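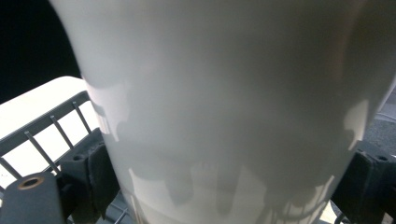

그림 4-1. 흰색 컵의 바깥면

4장. 매장 문을 열기 전에: 메뉴와 테이블 등록하기

여기까지 오시느라 고생 많으셨습니다! 3장에서 단말기를 인터넷에 연결하고 관리자 비밀번호까지 정하셨다면 어려운 고비는 거의 넘기신 셈이에요. 이번 장에서는 Mulico 주문 관리 프로그램에 우리 식당의 메뉴와 테이블을 넣고, 주방 프린터로 주문서가 제대로 나가는지 확인해 보겠습니다. 영업 중에 짬짬이 하시기보다는 브레이크 타임이나 마감 후에 커피 한 잔 놓고 천천히 하시기를 권해 드려요. 중간에 멈추셔도 저장한 곳까지는 그대로 남아 있으니 마음 편히 진행하세요.

시작하기 전에 준비할 것
지금 쓰고 계신 메뉴판(가격이 적힌 최신판)
홀 배치도. 손으로 그린 약도여도 괜찮습니다.
관리자 비밀번호
주방 프린터용 감열지 한 롤

4.1 메뉴 분류 만들기

1. 첫 화면에서 [매장 설정]을 누르고 [메뉴]로 들어갑니다.
2. 오른쪽 위의 [분류 추가]를 누릅니다.
3. 분류 이름을 입력합니다. '식사', '안주', '음료'처럼 짧은 이름이 좋습니다. 여덟 글자가 넘으면 주문 화면에서 뒷부분이 줄임표로 표시됩니다.
4. [주방 전달]을 켜거나 끕니다. 병음료처럼 홀에서 바로 나가는 품목은 꺼 두세요.
5. [저장]을 누릅니다.

참고: 분류 순서는 나중에 손가락으로 길게 눌러 옮길 수 있습니다. 처음부터 완벽하게 맞추려고 애쓰지 않으셔도 돼요. 며칠 장사를 해 보시면 직원들이 자주 누르는 분류가 저절로 보이고, 그때 앞으로 당겨 놓으시는 편이 훨씬 수월합니다.

4.2 메뉴와 가격 입력하기

1. 방금 만든 분류를 누르고 [메뉴 추가]를 선택합니다.
2. 메뉴 이름과 가격을 입력합니다. 가격은 부가세를 포함한 금액으로, 쉼표 없이 숫자만 넣습니다.
3. 곱빼기나 사리처럼 추가 금액이 붙는 선택 사항은 [옵션]에 넣습니다. 예를 들어 공깃밥 추가라면 이름에 '공깃밥', 금액에 1000을 입력하면 됩니다.
4. 필요하면 [주방용 이름]을 따로 적습니다. 손님 영수증에는 '얼큰 해물 순두부찌개'로, 주방 주문서에는 '해순'으로 찍히게 할 수 있어서 바쁜 시간에 참 요긴합니다.
5. [저장]을 누르고 다음 메뉴로 넘어갑니다.

메뉴는 한 매장에 600개까지 등록할 수 있습니다. 계절 메뉴는 지우지 마시고 [숨김]으로 바꿔 두세요. 8월에 팔던 냉국수를 이듬해에 다시 꺼내실 때 가격만 손보면 되고, 지난 판매 기록도 그대로 이어집니다.

주의: 영업 중에 가격을 바꾸면 이미 열려 있는 테이블의 주문에는 예전 가격이 적용됩니다. 가격 변경은 모든 테이블을 계산하신 다음에 해 주세요.

4.3 테이블 배치하기

1. [매장 설정]에서 [홀]을 누릅니다.
2. [구역 추가]를 눌러 '1층', '테라스' 같은 구역을 만듭니다.
3. 아래쪽의 테이블 모양을 끌어다 원하는 자리에 놓습니다.
4. 테이블을 두 번 눌러 번호와 좌석 수를 입력합니다.
5. 자리를 다 잡으셨으면 [배치 잠금]을 켭니다. 잠그지 않으면 주문을 받다가 테이블이 밀려 옮겨질 수 있습니다.

참고: 직원들이 평소 부르는 번호를 그대로 쓰세요. '창가 끝자리'가 늘 7번이었다면 화면에서도 7번으로 두시는 게 모두에게 편합니다.

4.4 주방 프린터 시험하기

1. 프린터 전원을 켜고 감열지를 넣습니다. 매끈한 면이 바깥을 향하게 해 주세요.
2. [매장 설정]의 [프린터]에서 [찾기]를 누릅니다.
3. 목록에 'Rosenthal 주방'이 나타나면 선택하고 [시험 인쇄]를 누릅니다.
4. 주문서에 매장 이름과 시각이 바르게 찍혔는지 확인합니다.
5. 아무 테이블이나 골라 메뉴 하나를 주문해 보고, 주방용 이름으로 나오는지 봅니다. 확인이 끝나면 그 주문은 꼭 취소해 주세요. 매출에 잡히면 마감 때 금액이 맞지 않습니다.

오류 403이 표시될 때: 지금 로그인한 계정에 프린터를 등록할 권한이 없다는 뜻입니다. 로그아웃한 뒤 관리자 계정으로 다시 들어가서 2번부터 진행해 주세요.

오류 563이 표시될 때: 프린터와 단말기가 서로 다른 무선망에 연결되어 있습니다. 손님용 와이파이를 따로 쓰시는 매장에서 자주 생기는 일이니, 두 기기를 모두 매장용 무선망으로 맞춰 주세요.

주의: 프린터는 화구나 식기세척기 바로 옆에 두지 마세요. 열과 김이 닿으면 감열지가 검게 변하고 글자를 읽기 어려워집니다.

그래도 잘 안 되시면 혼자 끙끙 앓지 마시고 Drarbridge 고객지원팀에 연락 주세요. 설치 상담은 Thoa Phùng, 기존 프로그램 Fisari에서 메뉴를 옮겨 오는 작업은 Lucrezia Villa가 맡고 있습니다. 연락하실 때 단말기 뒷면의 제품 번호를 미리 적어 두시면 통화가 한결 짧아집니다.

다음 장: 5장. 직원 계정과 권한 나누기
이 장의 최종 수정일: 2019년 4월 23일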